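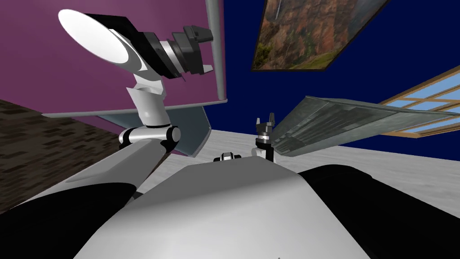

Flelura Apartments: Common Area Walk-Through
Inspected by: Colleen Chisholm
Building manager: Firdevs Değirmenci
Start: 9:15 a.m.

1. Front entry door closes and latches without help
FAIL. Stopped short of the latch on every try. Last report says "adjusted." Adjusted by whom, and to what?

2. Fire extinguishers charged, tags current
PASS on floors 1 and 2. Floor 3 tag is initialed for this month, but the gauge is in the red. I don't accept the initials.

3. Stair handrails tight
PASS, north stair.
FAIL, south stair. Bottom bracket turns by hand. Somebody has painted over the loose screw.

4. Emergency lights stay on when test button is held
PASS, with doubts. They lit, but the button test lasts a few seconds and tells me very little about the battery. I'd like to see the log for the long test. Was told it is "in the office somewhere."

5. Exit paths clear
FAIL. Stroller and two bikes under the south stair. The memo went out in spring and I can't see that it changed anything.

6. Laundry room dryer vents
FAIL. Lint behind both machines. The Tora contract covers quarterly cleaning. Please send me an invoice with a date on it.

7. Boiler room door locked, nothing stored inside
PASS. Storage gap at the water heater measured 24 inches.

8. Smoke alarm outside unit 201
NOT TESTED. Cover taped shut. Tenant says it chirps. Change the battery and I'll come back.

Comments
Firdevs: Door closer is on order from Xavier Hardware. Bikes will be gone by the end of the month. Vent invoice requested.
Colleen: "On order" was also the answer last time. Send the order number. Items 2, 3 and 8 shouldn't wait for the recheck.
Firdevs: Floor 3 extinguisher swapped this afternoon, bracket tightened. 201 still open.
Colleen: Will look at both myself before I change the marks.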